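OK so a few of you asked about the Brulby rights offering after I moaned about it on Friday. Long thread, get a coffee. I'm a small shareholder with a spreadsheet and too much free time, so please don't treat any of this as advice!

Background for anyone who doesn't follow tiny zinc miners (so, everyone). Brulby has one mine that makes money, one that used to, and Raminstead, which is the new one and has been "nearly there" for as long as I've held the stock. I own 2,000 shares. I bought them when zinc looked like it could only go up, which tells you how good I am at this.

In May they said they needed more cash to finish the processing plant at Raminstead. The bank wouldn't stretch the loan any further, so they came to the shareholders. That's a rights offering. You get the chance to buy new shares at a discount before anybody else does.

The terms: one right for every share you own, and five rights plus 80 cents buys you one new share. The stock closed at $1.10 the night before. Everybody on the message board saw 80 cents against $1.10 and started yelling about free money.
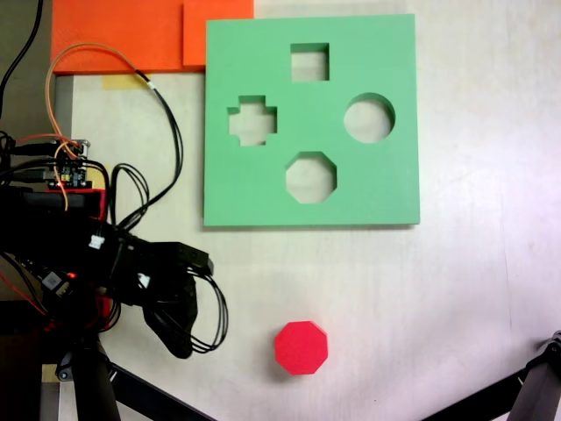
It's not free money, and I say this as someone who yelled about free money the first time I got one of these. When the new shares show up, the company is split into more pieces. Five old shares at $1.10 is $5.50. Add the 80 cents and you have $6.30 spread over six shares, so $1.05 each. The old ones drop a nickel, and that nickel is what each right is worth. On paper, anyway.

So for me it's 2,000 rights at five cents, a hundred bucks. Not life changing, but I'd pick it up off the sidewalk!

Now the part that got me mad. My broker is Howells. Howells sent ONE message about this, filed under "Corporate Actions (Voluntary)", in the same inbox where they put the tax notices and the ads for their webinar. No push alert, no email. I only found it when I went in to look for a dividend statement from a totally different company.

And their deadline is earlier than the company's deadline. This trips people up every time. The date in the press release is when the agent has to have everything. Your broker wants your answer days before that so they can batch it all up. If you go by the press release you can miss it completely and your rights just expire, poof, worth nothing.

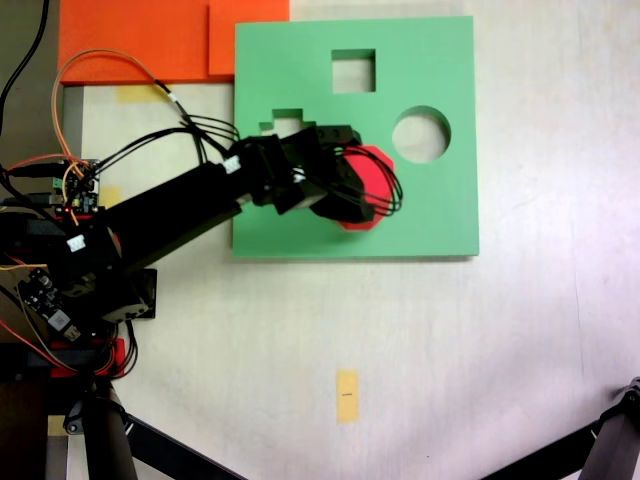

Red octagon, green board.

I called Howells to make sure I had it right. Got a very patient guy named Kai-wen Yen, who walked me through the form and told me the cutoff is in the small print on the second screen, after you've already picked an option. I asked why it wasn't on the first screen. He said he'd pass that along (he did sound like he meant it).

Then I read the prospectus. Most of it is risk factors, and most of those are "the price of zinc could go down," thank you, I had noticed. But there's a good bit on page 27 about where the money goes. The biggest slice is the plant, OK, fine. The next biggest is paying back a short-term loan from Handetley, who also happen to own a big chunk of Brulby.

I went back and forth on that one. On one hand it's normal, they lent money in a tight spot and they'd like it back. On the other hand Handetley is also backstopping the deal, meaning they buy whatever shares the rest of us don't want, at that same 80 cents. So they get paid back with our cash and then maybe end up with a bigger piece of the company if we all fall asleep. All legal, all disclosed. Still made me sit up a bit.

Tin-yau Tsai pointed out that without a backstop the offering might have failed, and then we'd be talking about a much worse deal later on. Fair! I'd still have liked the loan to be in the press release and not buried way back there. 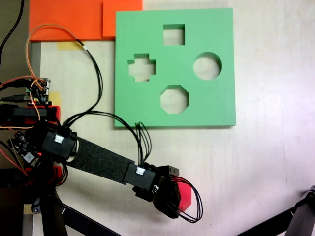

Yu-ting Hsueh wants to know if she can just sell the rights and skip the whole thing, and what kind of price she'd get. Yes, these ones are transferable, they have their own ticker while the window is open. You won't get the full nickel though. When I looked, the bid was three cents and the ask was five and there was hardly anything on either side. Use a limit order, please. A market order in something that thin is how you end up giving them away.

Also check whether your broker charges a flat fee on the sale. On a small holding the fee can eat the lot.

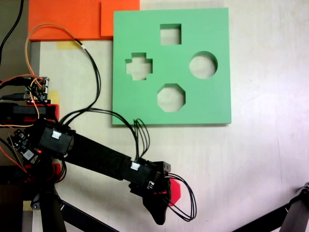
Your choices with any rights offering are pretty limited once you strip out the legal language. You can use the rights, sell them, use them and ask for extra, or let them die. I think of them as the holes in that green board, say the square is exercise, the cross is sell, the circle is oversubscribe and the octagon is lapse. If you don't pick one, the broker drops you in the octagon. Oversubscribing only gets you anything if other holders don't take theirs up, and you usually have to put up the cash first and wait for the leftover part to come back.

Sze-wing Chu let hers lapse on a different company once without knowing, and found out from her year-end statement. So go look in your inbox. The boring folder. Now.

What I'm doing: using all of mine, not asking for extra. I still think Raminstead gets finished, and zinc inventories have been drifting the right way. If I'm wrong, I've added a modest amount to a bad position, and it won't be the first time.

If you hold this in a retirement account, check you've got enough cash sitting in there before you submit. Mine was short, and moving money in took longer than I expected. Howells will just reject the whole instruction if you're a few dollars under.

Muting replies about whether zinc is going to the moon. Questions about the form are fine, I'll get to them after dinner.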